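I have been meaning to do something about the sauces since June, when I knocked the good vinegar off the shelf above the stove for the second time and spent my Saturday morning picking glass out from under the fridge. The whole flat smelled like a chip shop for days. Well, I've finally got a proper spot for them, and I'm more pleased about it than a grown adult probably should be!

Wire rack, green check cloth, and the bottles that started it all:
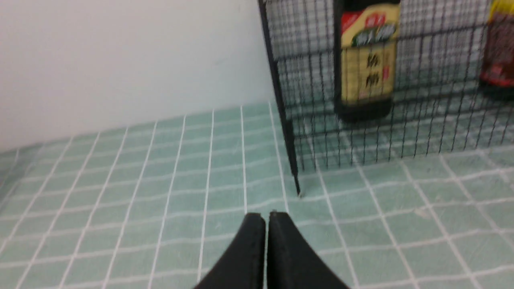
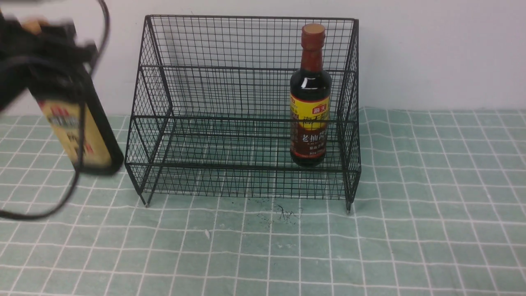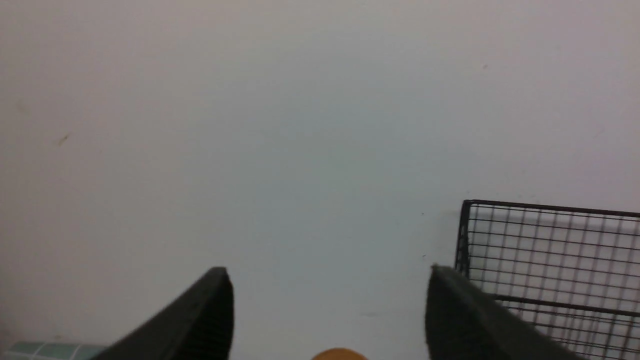
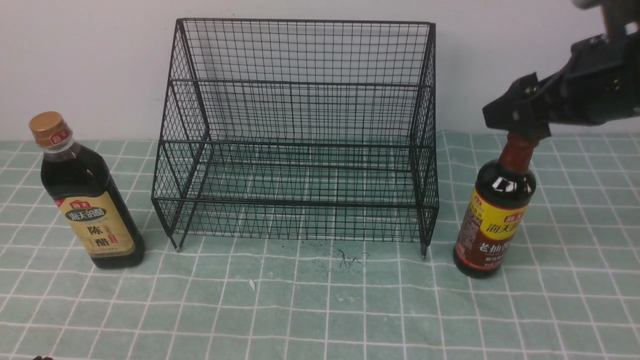 I looked at an awful lot of racks before settling on this kind. There was a lovely one in the window of Jindedau, all pale timber with little brass knobs, but I know myself, and I know what a dribble of dark soy does to pale timber. (My chopping board could tell you all about it.) Black wire doesn't mind a bit of soy, and you can carry the whole thing to the sink and give it a good rinse. The mesh is quite fine too, so even the skinny bottles stand up straight. I had one of those racks with widely spaced bars years ago, back when I was living in Varnmont, and everything in it leaned like a row of tired commuters.

The two levels are what sold me. My plan is to keep the everyday things on the lower shelf at the front, which means the soy sauces and the vinegar, and to put the bits and pieces I only reach for on weekends up on the higher one. Sesame oil, the white pepper, that jar of chilli crisp I keep promising to finish before I open another. We'll see how long that lasts.

If you're new to cooking with these, dark soy is mostly there for colour, and a spoonful is plenty in a pot of braised pork. I add mine near the start and then leave it well alone. The aged vinegar is the one I'd hate to be without. It goes on dumplings, of course, but I also splash it over smashed cucumber with garlic and a pinch of sugar, and I've been known to put it on fried eggs, which my family thinks is dreadful.

The cloth is only a cheap wipe-over one, but I've become quite fond of it. I did try a linen one from Irero first and it lasted exactly one dinner before I got beetroot on it. It's now a very expensive tea towel.

Next on my list is the spice drawer, which I have been avoiding. There are 2 open bags of star anise in there that I know of, and a tin of Salgado paprika so old that the lid has rusted on. I might make a start after work one night this week, with the radio on and a cup of tea going, and if I find a third bag of star anise I'll be making a very large pot of broth.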